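Unit 4 Handout: Opening a Desktop Tower and Finding Your Way to the Processor
Teleck Workshop, Hardware Basics
Last updated: November

Read this before the Sunday session. You will work in pairs on a desktop tower, and by the end of the unit you should be able to name the main parts and reach the processor without damaging anything. Bring the parts sheet from Unit 3.

1. Before you open the case

Shut the computer down, switch off the power supply if it has a switch, and pull the cord from the wall. Hold the power button in for a few seconds. Lay the tower on its side with the removable panel facing up, then put on your wrist strap and clip it to bare metal on the case. Painted metal does not make a good contact.

Screws go in the tray, panel goes under the bench. Do not lean the panel against the bench leg.

2. What is where

Get your bearings from the large parts first. The motherboard is the big circuit board. The power supply is a metal box, usually with a label covered in small print. Drives sit in bays or in a cage, and the expansion slots line up with the openings in the case wall.

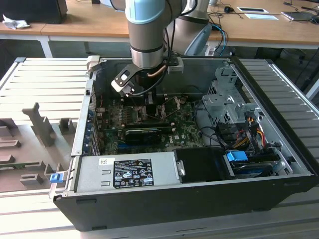 Fig. 4.1. Tower on its side with the panel removed. Motherboard in the central area, drive cage at upper right, power supply along the lower left.

Find the same parts in your own tower and mark them on your sheet. The arrangement varies from maker to maker, so use the shape of each part and where its cables go. Colored wires coming from the power supply can be followed to whatever they feed.

Do not open the power supply. It can hold a charge after it is unplugged, and there is nothing inside it that we service in this course.

3. Small parts on the motherboard

Three things to locate before you touch the cooler:

Memory slots. Long, narrow and parallel, with latches that hold the modules in place. Many boards have a latch at both ends, some at only one.

Coin-cell battery. Round and silver, in a holder on the board. It keeps the clock running and, on many boards, helps hold the setup settings when the machine is unplugged. The usual type is a CR2032.

CPU socket. Look for the retention frame or bracket. On an assembled machine the cooler sits over it and you may see very little of the socket itself.
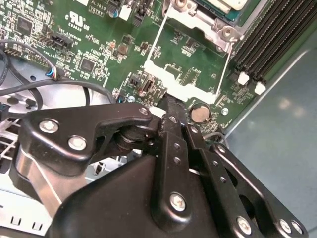 What happens if the coin-cell battery is dead?
The clock usually loses the time whenever the computer is unplugged, and on many boards the setup settings go back to their defaults. Replace the battery with the same type, then set the date and time again.

4. Reaching the socket

Unplug the fan lead if the cooler has one. Loosen the cooler screws a little at a time, working in a diagonal pattern, so that the pressure comes off evenly. If the cooler will not lift, twist it gently to break the grip of the old thermal paste. Do not pry against the board.

Release the lever by pressing it down and slightly outward, then let it rise under control. Open the frame. Lift the processor straight up by its edges and put it in the plastic holder, not on the bench.

Once the socket is empty, keep fingers, tools and sleeves out of it. A bent pin can be enough to stop the machine from starting. Fit the plastic cover if your kit has one.
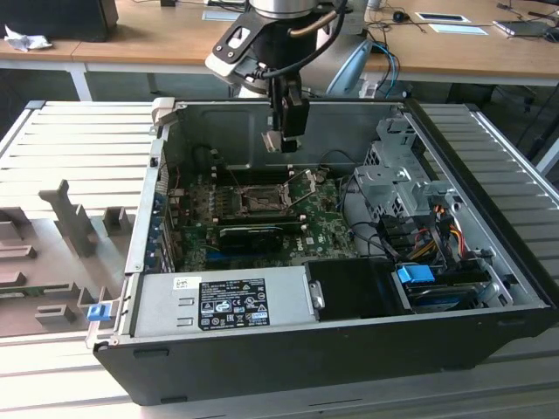

Fig. 4.2. Empty CPU socket near the center of the board, with the lever raised and the pins exposed.

5. Putting it back

Match the notches or the corner mark on the processor to the socket and set it down without pushing. Close the frame, lower the lever, clean off the old paste, apply new paste and tighten the cooler in the same diagonal pattern. Reconnect the fan lead before you close the case.

Homework: question 19 on the Unit 4 worksheet, plus a labeled sketch of your tower. Pairs using the Jaddale kits should check that the plastic processor holder is back in its slot.

1651 views | 38 shares | 3 comments

Comments

perer_bench: My cooler was stuck solid. Ran the computer for ten minutes first to warm up the paste, shut it down and unplugged it, and then it came off fine.

Enache2000: Is the worksheet the same as last term? Mine stops at question 17.

mudflap: Section 4 should say to take a photo of the cables first. I had to guess where the fan lead went.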